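Week 11 notes: Vowels, spelling, and why English looks the way it does

Hi all, these are my notes from this week cleaned up a little, plus the stuff I ran out of time for (sorry, I got carried away on "knight" again). If you missed class, read this first and then do the Eskildsen chapter, which will make a lot more sense in that order.

Where we left off

Remember that English spelling was more or less settling down at the same time the long vowels were on the move. So you get a word like "name," which used to sound close to "nahm-uh," and the spelling just sat there while the sound walked off. Say "bite," "meet" and "name" out loud, then say them with the vowels you'd use in Spanish or Italian. That second version is much closer to what a speaker in 1300 would have said! I had the whole back row doing this and it sounded like a choir warming up.

What your tongue is doing

Long vowels went up. That's the part to remember for the quiz. The tongue sits a bit higher in the mouth for each new sound, and the two vowels already at the top (the ones in old "bite" and old "house") had no room left, so they broke into two-part sounds. We call those diphthongs. Put a finger on your chin and say "ow" very slowly, and you'll feel the jaw move partway through.

Heriberto Lozano asked a good question, which was whether the top vowels moved first and left a gap, or whether the lower ones pushed them out. Those are the "drag" and "push" stories, and people still argue about it. I lean toward push, mostly because of the northern dialects, but I won't mark you down for going the other way if you can back it up.

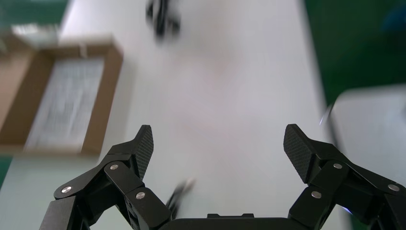 Words that didn't follow along

"Great," "break" and "steak" should rhyme with "meat" if everything had gone to plan. They don't, and I have never read an explanation I fully believe. Short vowels mostly stayed put, so "bed" and "ship" are pretty safe.

Also watch out for loanwords. "Machine" and "police" keep a French-style "ee" even though the spelling makes you want to say something else.

For next time

Read Eskildsen up to the section on printers and skip the long table. Then pick 10 words with a silent letter and look up when each spelling first shows up. Some of those letters were never pronounced at all (the b in "debt" was stuck in later to make it look like Latin, which drives me up the wall). Bring your list on paper, please, and keep the write-up under 370 words.

Office hours are the same as always. The March make-up quiz covers everything through diphthongs.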